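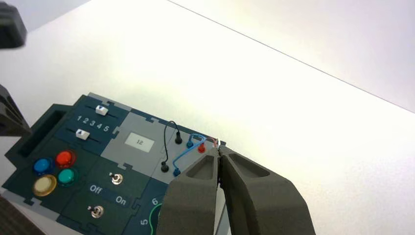

Page last changed: 2023-09-04 by Ezequiel Lorente

Section 4. Setting up the Jarnus label printer

Read this section before you load paper or connect the printer to a computer. Keep the packing foam until the first test print is done.

4.1 Choosing a place

1. Put the printer on a flat, steady table.
2. Leave 16 inches of free space behind it for the paper path.
3. Plug the power cord straight into a wall outlet. Do not use an extension cord.

CAUTION: Do not open the top cover while the status light is blinking.

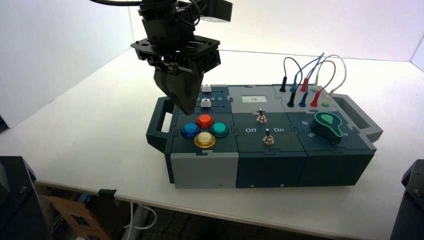

4.2 Loading a roll

1. Press both side latches and lift the cover.
2. Slide the roll onto the spindle with the labels facing up.
3. Pull the first few inches under the guide bar and close the cover until both latches click.
4. Press Feed once. The printer moves the paper to the start of the next label.

Note: A full roll from Dristedeo holds 2,000 labels. Stotska rolls hold 1,791 and need the small spindle ring, packed in the bag with the power cord. 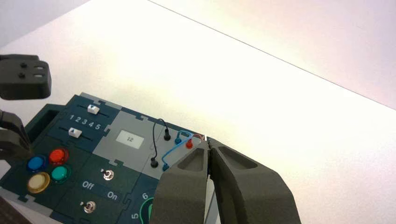 4.3 First test print

1. Hold Feed for five seconds and let go. One test label prints.
2. Check that the border is even on all four sides.
3. If the print is faint, open Settings, choose Darkness, and raise it one step at a time. Print a new test label after each change.

Do not go past step eight, which wears out the print head early. Most plain paper labels look right at step four or five.
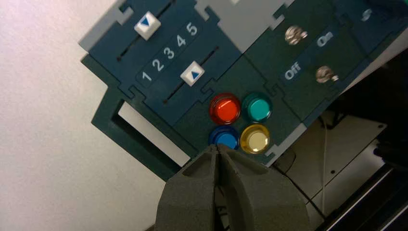
Coated labels usually need one step more. Clean the print head every 150 feet of paper with the dry cloth supplied. Replacement cloths and spindle rings can be ordered from Van der Linden. Give the serial number on the bottom of the printer when you order.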